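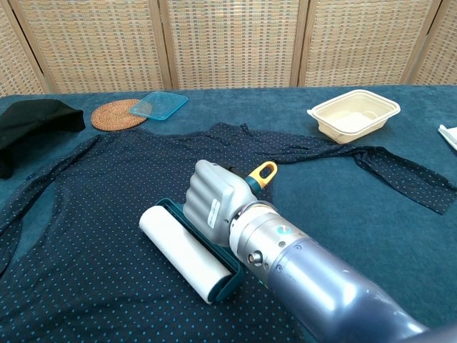
Lint roller on the navy.

I have been meaning to write about dark clothes for a while now, and about how long it took me to learn to look after them. I grew up in a house where everything went into one big load on warm, and whatever came out was what you wore. Navy turned into a sort of tired slate, black turned brown at the seams, and we all just lived with it.

What changed things for me was moving to Sinurville, into the apartment over the old Marchand fabric store (closed for years now, but the sign is still up and I love it). The laundry room is down two flights and the machines there run hot no matter what you press. After my second ruined sweater I started washing the dark things in the bathtub, and I've kept it up ever since!

My routine goes like this. Everything gets turned inside out. Cool water, a very small squirt of soap, smaller than you think, and then I swish it around and go make my coffee. Eight minutes is plenty for a shirt. I used to leave things overnight and all that got me was a blue bathtub. Then a rinse, another rinse, and I roll the whole thing up in an old towel and kneel on it, which my knees have opinions about, but it does get the water out.

Drying is the part I was worst at. I have a folding rack from Jornberg that I bought secondhand, and it wobbles, and I've grown so fond of it that I can't bring myself to replace it. It goes in the hallway, away from the window, so the sun doesn't get at the shoulders. In January a heavy sweater can take two whole days out there and you have to sort of edge past it with your groceries.

And then lint! I do it before washing and again after, always in one direction, and I peel off the sheet well before it's really used up. A pack of refills was 99 cents at the hardware store last time I looked, so I've stopped being stingy about it. For wool I still like a proper clothes brush, the stiff kind my grandmother kept on a nail by the door. I wish I knew where hers ended up.

A few of you wrote in after the post on moth holes (my Posteo inbox is the best way to reach me, the comment form is still acting up) asking if vinegar in the rinse really sets the color. I've tried it with and without and couldn't see a difference, though the bathroom smelled like pickles until supper. I'm going to try salt next, on the oldest cardigan I own, and I'll let you know how it comes out.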